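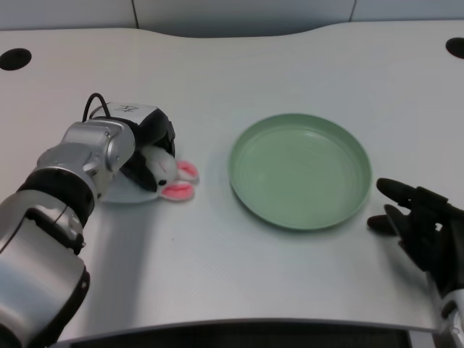 Pre-Run Safety Checklist, Tidy-Up Table (Two-Arm Station), With My Comments

Filled in by me, April 8, 2025. Sigrun Halvorsen asked for the long version with notes, so blame her for the rambling!

1. Emergency stop reachable from the operator's chair
OK. I hit it on purpose 3 times, once for each person who'll be sitting there. Please do this yourself too, don't just take my word for it.

2. Tabletop clear except for the task items
OK. Plush rabbit, the small white flat base under it, and the green plate. The chore is "put the toy on the plate," which my niece could do before she could talk, so keep that in mind when anybody asks if we're ready for a real kitchen.

3. Cables routed and not snagging
Needs work. The cable on top of the left gripper stands up in a little loop, and I don't love it. Flina used to tape theirs down flat and I'd like us to try the same. Nothing has caught on it so far, but a drawer handle or a coat hook would find that loop in no time.

4. Grip force limit set for soft items
OK, set to soft. The left gripper comes down on the rabbit from above and presses it against the table. Fine for plush. I would not sign off on a ripe tomato, a wine glass or anybody's cat.

5. Right hand parked away from the left arm's path
Pass with a comment. The fingers point in toward the plate from the right side, and I want a proper parking spot written into the Brendance script before we let both arms move together. Keep your own hands out of that gap, please — even when you're "just fixing the plate."

6. Screws and joint covers checked
OK. Went over them with the small driver. One on the right wrist took a quarter turn. If it's loose again next time, write it down here and tell me.

7. Speed limit
OK. 200 millimeters per second, tops. Yes, it's slow. My dishwasher at home gets loaded faster by a teenager under protest, and I'm still not raising it.

8. Run log up to date
Not OK. February has 39 runs and 13 of them have no result filled in. Did it drop the toy? Miss the plate? I can't tell! Suvarna is adding a required field.

So can it do chores yet? My take is slow pickup of soft things with a person sitting right there, sure. Leaving it alone with the laundry, no way. Cleared for soft toys only, one arm moving at a time, until items 3, 5 and 8 are closed.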